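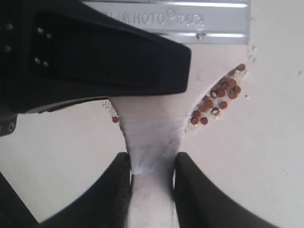 Equipment detail with metal plate and rivets.

Call for Participants: Study on Tax Reporting by Mid-Sized Employers

The Lulmont Institute for Business Policy invites private companies to take part in a study of how mid-sized employers prepare and publish information on the taxes they pay. The study is carried out with the accounting firm Vokberg and will run through December.

Who may take part

Participation is open to privately held companies with between 370 and 2050 employees that filed a federal corporate return for the most recent tax year. Companies in manufacturing, wholesale trade, software and food service are especially encouraged to apply. Subsidiaries may apply separately if they keep their own books. Current clients of Vokberg are not eligible.

What is involved

Each company will name one contact in its finance or tax department. The contact will complete a written questionnaire, take part in two recorded interviews by telephone, and provide a copy of any tax statement the company has released to shareholders, lenders or the public. Companies that have released no such statement are welcome and will answer a shorter set of questions. Total staff time is expected not to exceed 16 hours.

Payment and confidentiality

Participating companies will receive $583 upon completion of the second interview. Responses will be stored by Dumano, the Institute's records contractor, and company names will be removed before analysis. No tax return will be requested. A company may withdraw at any time before the final report is drafted, and its responses will then be deleted.

How to apply

Applications must be received by 15 May 2026. Please submit the application form, a letter of consent signed by an officer of the company, and the name and title of the proposed contact to the Study Office, Lulmont Institute, Tudose Building, second floor. Incomplete applications will be returned. Applicants will be notified of the decision in writing.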